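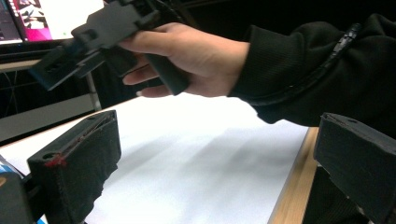
How does your hand hold on?

Pick up a pencil. Now turn a doorknob, carry a shopping bag and hang from the monkey bars. You used the same hand for all of those jobs, and you probably didn't have to think about any of them!

Let's find out how it works.

Bones that bend in the right places

Bones can't bend. If you had one long bone in each finger, your hand would be about as useful as a garden rake. Each of your fingers has three small bones in a row instead, and your thumb has two. The places where the bones meet are called joints. Make a fist and look at the back of your hand. Those big bumps are your knuckles, and they are joints too.

Try this: keep your knuckles straight and bend only the tips of your fingers. Tricky, isn't it? Most people find that the middle joints want to come along.

The muscles are up your sleeve

Now for the really surprising part. Your fingers bend, but the muscles that do most of the pulling aren't in your fingers at all. They are in your forearm, between your wrist and your elbow!

Long, tough cords called tendons run from those muscles, through your wrist and out to your finger bones. When a muscle tightens, it pulls on its tendon, and the tendon pulls the finger closed. It's a lot like the string on a puppet.

You can feel this happen. Push up your sleeve and wrap your left hand around your right forearm, just below the elbow. Wiggle the fingers on your right hand – can you feel the muscles moving? Now squeeze a fist as hard as you can. They get much firmer.

Two ways to grip

When you wrap your whole hand around a handle, a hammer or the bar of a swing, your fingers curl around it and press it into your palm. Scientists call this a power grip. It's strong, and you can keep it up for quite a while.

When you pick up a bead or hold a paintbrush, you use the tips of your thumb and fingers. That one is called a precision grip. It isn't as strong, but it's wonderful for small, careful jobs.

What about the skin?

Your fingertips are covered in tiny ridges, and the patterns they make are your fingerprints. Your skin is also packed with touch sensors that tell your brain when something starts to slide. Your brain sends a message back – squeeze harder! – and you tighten up before you even notice.

Try it yourself: the sock test

You will need a coin, a pencil, a jar with a lid and a pair of thick socks.

Pick up the coin, write your name and open the jar. Then put the socks on your hands and do all three again. Which job got harder? Was there one that hardly changed?

Kanako Okabe's class tried this in May, and the coin was the hardest for nearly everyone. Tetsuya managed it by sliding the coin to the edge of the table first. Can you think of another trick?

Words to know

Joint: a place where two bones meet
Tendon: a strong cord that joins a muscle to a bone
Forearm: the part of your arm between your wrist and your elbow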